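**Gaete to Open Bedroom Sorting Program to Kamorside Households in May**

KAMORSIDE – Gaete, the household services group, announced that its bedroom sorting program will be open to all residents of Kamorside from May. The program was offered on a trial basis to 100 households over the winter and will now accept up to 245 bookings each season.

The service covers clothing, bedding and the furniture in which they are kept. It is intended for homes where one bedroom must hold the belongings of several family members, and where garments tend to gather on beds, over rails and against the sides of cabinets. Each visit takes place in the resident's own room and uses the storage already there. No new furniture is sold or recommended.

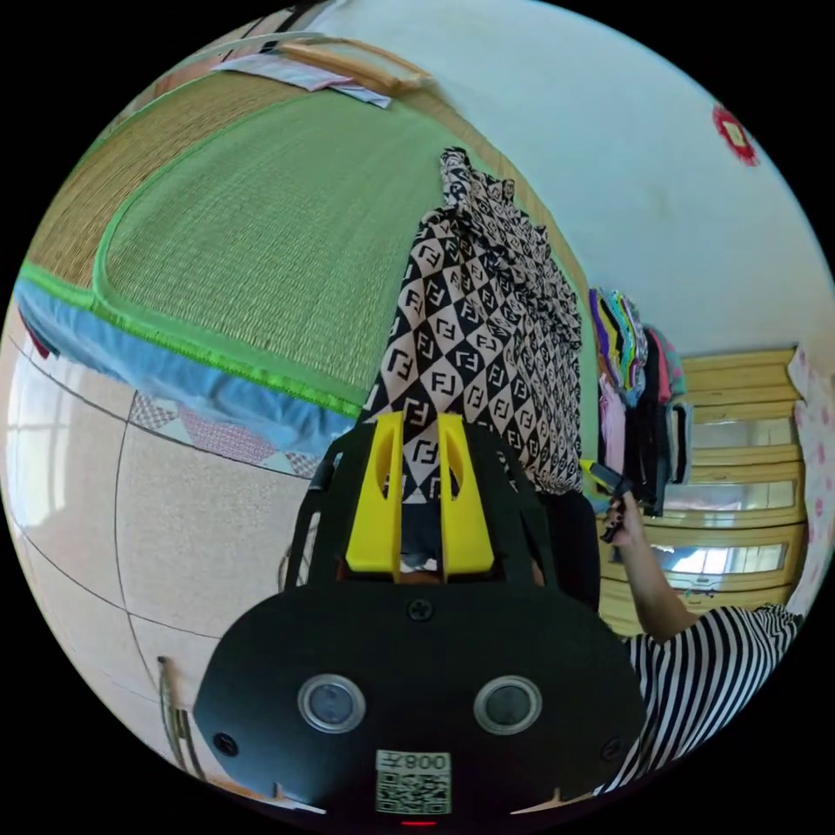 Residents decide what is kept, what is moved and what is given away. Long garments and printed fabrics are handled first, as they take up the most hanging space, followed by folded clothing and then quilts, sheets and mats. Items for everyday wear are returned to the shelf or rail that the resident finds easiest to reach.

During the trial, 763 garments were passed on through Brokari, which operates the clothing exchange on the east side of town. Brokari will continue to receive clean, wearable items under the extended program – including children's sizes, which were not accepted before. Bedding will be taken by separate arrangement.

Mikuvis will manage bookings and produce the printed storage guide left with each household. The guide has been shortened to 8 pages at the request of trial participants and is now set in larger type.

Visits will be available on weekdays and on Sunday afternoons. Residents of upper-floor apartments are asked to state this when booking.

Bookings may be made at the Gaete office in Kamorside during normal opening hours.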